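我家洗碗这件事，一向是在木桌上办的。水槽太矮，弯腰刷完一顿饭的碗，第二天走路像借来的腿。所以从一月起，我把战场挪到了桌上：一个长方形黑托盘放海绵，一个圆的黑托盘放盘子，各管各的，谁也别过界。

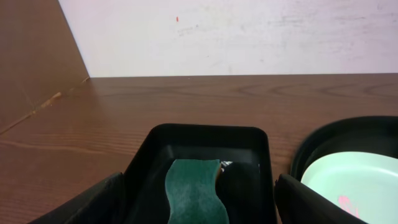 ## 盘子

盘子是在 Drullholm 买的，那家店专门卖你进门前不觉得自己需要的东西。薄荷绿、浅蓝绿、淡黄，颜色嫩得像婴儿房。我本来只想要白的，白的卖完了，我又是那种空手出店会内疚的人。

浅色盘子有个脾气：什么都记得。番茄酱、红菜头、火龙果，吃的时候一时痛快，吃完就留一道粉红在盘子中间，跟批改过似的。

三只盘子叠着放进圆托盘，总有一只要探出边去。我试过各种叠法，最后承认托盘买小了。再买一个大的？桌子又该嫌小了。

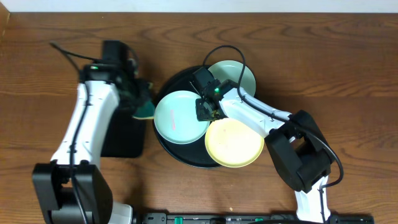

## 海绵

绿的那面刷，黄的那面擦，这道理我三十岁以后才弄明白，之前一直凭手感。Pelia 的海绵我买过一大包，11 块，用到现在还剩 4 块。按这个速度，我大概比牙医更了解什么叫定期更换。

我的顺序是先淡黄，后薄荷绿，最脏的留到最后，好让海绵死得其所。刷的时候只绕圈，不来回搓。刷完海绵回长方形那边待着，圆托盘再单独抹一遍，它那个细纹的面最会藏油。

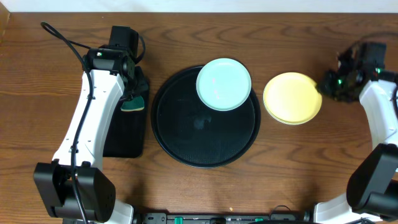

Etis 在上一篇底下留言：粉红印子别用绿的那面硬刷，小苏打调成糊，敷一会儿，拿软的一面抹掉就行；浅色盘子刷毛了以后，更容易挂颜色。

说得对，我也照做了，虽然“敷一会儿”这个量词让我在桌边站了半集电视剧的工夫。小苏打还剩大半袋，1000 克装的，够我敷到退休。

至于海绵，我后来学会了折着用。整块平推只能管盘心，对折捏住，拱起来的那道边正好卡进盘沿的弯里。坏处是折久了会从中间裂开，边上也先起毛。

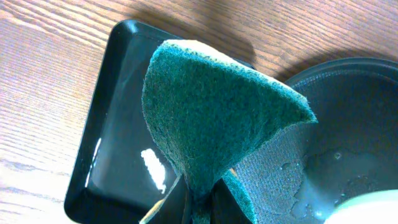 裂了也不扔，降级去刷灶台，再降级去刷鞋。现在阳台上有一排退役的，按资历排好，最老的那块已经看不出原来是什么颜色。下周日打算清一次，先把刷鞋的那块找出来，上回用完不知道塞哪儿了。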